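¿Merece la pena tratar una mesa blanca mate donde se va a dejar verdura?

Publicado por Morena Marino en Muebles y superficies

Tengo dos mesas blancas juntas, lisas y mates, y entre una y otra queda una rendija fina.
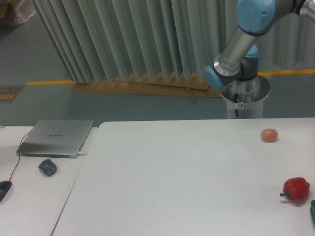
Las uso para dejar pimientos, huevos y lo que vaya saliendo de la compra. En la tienda me quieren vender el protector Flokden, 28 euros el bote, y dicen que con dos manos al año no se marca nada. Me suena a cuento. ¿Alguien lo ha probado en blanco mate, no en brillo? Y lo de la rendija, ¿se sella o se deja? Me preocupa que se meta ahí la porquería.

Ettore Marras
Yo lo compré y no le noté diferencia. El tomate me dejó cerco igual, y encima el mate se quedó con zonas satinadas que solo se ven de lado, por la tarde, cuando entra la luz. Lo de «no se marca nada» me gustaría verlo por escrito. Agua tibia, una gota de jabón neutro, bayeta suave y secar. Nada de estropajo ni de esponja mágica, que saca brillo. Los huevos, en un cuenco, que si rueda uno ya tienes la tarde hecha. De la rendija no opino, mi mesa es de una pieza.

Carmela Morelli
a mi me va bien con vinagre

Valdis Krūmiņa
Cuidado con el vinagre sin saber de qué es el tablero, que la pregunta no lo dice. Prueba antes por debajo.
Sobre la rendija: no la sellaría con silicona. En blanco amarillea, y el día que quieras separar las mesas te llevas medio canto. Comprueba primero si están a la misma altura, porque muchas veces una queda un poco más baja y eso se arregla con las patas regulables. Luego una tira de junta de quita y pon. La de Fabbri me ha durado casi 2 años, aunque el fabricante promete bastante más. Para limpiar, separas las mesas y pasas un trapo. El protector me lo ahorraría hasta saber qué lleva.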